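# Clena five-finger hand (and the Gevommont controller that comes with it)

I've been meaning to write this one up since September, when the trial licence landed and I lost most of a week to it. The pack is a simulation bundle: the Clena hand as a full model, the Gevommont arm controller, and a warehouse cell to try them in. No hardware, just the software. I already had the Jestent parallel gripper and the Sveinbjörnsson suction head set up in the same simulator, so I could put all of them through the same job and see who sulked.

The job is small bottle picking off a roller conveyor. Two-armed humanoid, head camera view, both hands open in the first two shots, the right one closed round a small dark cylindrical object in the third.
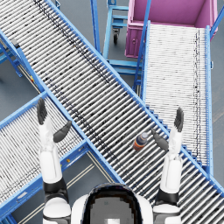
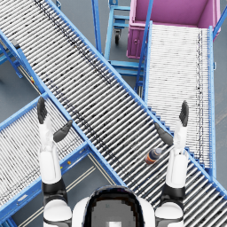
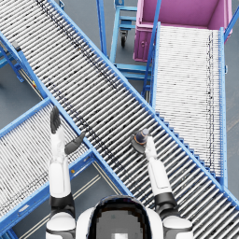
Anyone who has tried picking from rollers knows why I chose it. A flat belt gives you a nice continuous surface to come down on. Rollers give you a row of humps with gaps between them, and a cylinder on its side can settle at any angle it likes. Fingers want to go into those gaps. Contact physics gets very excited about all this, and plenty of simulated hands that look lovely over a tabletop start buzzing like a trapped wasp the moment a fingertip finds a groove.

The Clena hand doesn't buzz! I was so pleased about that. I had the contact step set where I normally leave it and never needed to touch it, whereas the Jestent gripper needs it tightened before it will close on anything round without a little shiver.

## How I tested

I ran 1,000 pick attempts for each of the 3 end effectors, with the bottle dropped at a random spot and a random angle inside the reach of the right arm. A pick counted if the bottle came clear of the rollers and stayed held while the arm moved away. I ran everything overnight on my ordinary desktop, which has a decent graphics card but nothing outrageous.

I also did 303 runs by hand with a pair of motion controllers, driving the arms myself. That's a daft number (I was aiming for 300 and lost track on the last evening) but those runs taught me far more than the scripted ones did.

## The hand itself

The thumb is the star. It sits well out from the fingers when the hand is open, and you can swing it a long way across before the fingers start to close. With a bottle lying diagonally you can come in with the thumb low on one side, bring the fingers round the other, and the thing rolls into your palm. It feels natural in a way I'd stopped expecting from simulated hands. After twenty minutes I'd stopped thinking about joints and was just picking things up.

Grip force is a single slider by default. You can open it out into one value per finger, and I'd suggest doing so early on, as the little finger is set far too keen and tends to nudge light objects away before the others arrive. I dropped mine to a third of the default and the problem went away.

My only real complaint about the model is the wrist. It has less sideways movement than I wanted, so for a bottle lying awkwardly the elbow has to travel further out to make up for it. In a cell with side rails and neighbouring conveyors that gets tight. I clipped rails a lot in the first batch of hand-driven runs and learned to come in steeper.

## The controller

Gevommont have done a lovely job here. The solver keeps both arms in a sensible posture without being asked, and the elbows don't flap about when you move a target quickly. There's a "hold ready" mode which keeps an idle arm raised and open, so if you're only working with the right you can forget about the left altogether.

Logging is excellent. Each run saves joint positions, contact forces and the head camera view with matching timestamps, and the files open in everything I tried. The manual is thin, though. The page on contact settings is two paragraphs and a table with half its units missing, and I only found the per-finger grip option by clicking on a label that doesn't look clickable.

One bug to know about: if you pause while the fingers are in contact and then change the camera, the grip force resets to default when you resume. Save first.

## Against the other two

The Sveinbjörnsson suction head is still the fastest by a distance, and on a box I'd pick it every time. Curved sides are its weak spot. It needs a very square approach to get a seal on a small bottle, and if the bottle turns on the rollers you start again.

The Jestent gripper is the one I'd hand to a beginner. Two fingers, one number to worry about, and it does very well once you line it up with the bottle. Lining it up is the whole job, though, and diagonal bottles cost it a lot of failed attempts.

The Clena hand was slower than both and more forgiving than either. I could be a bit sloppy with the approach and still come away with the bottle.

## Price

The full licence came to 3,560 euros for the bundle, hand and controller together, with a year of updates. For a hobbyist that's a lot of money, and I did sit on the trial until its very last day. I've paid it. Next I want to try handing the bottle from right to left in mid-air, and if the wrist lets me do that without knocking the rails I'll add a section on it.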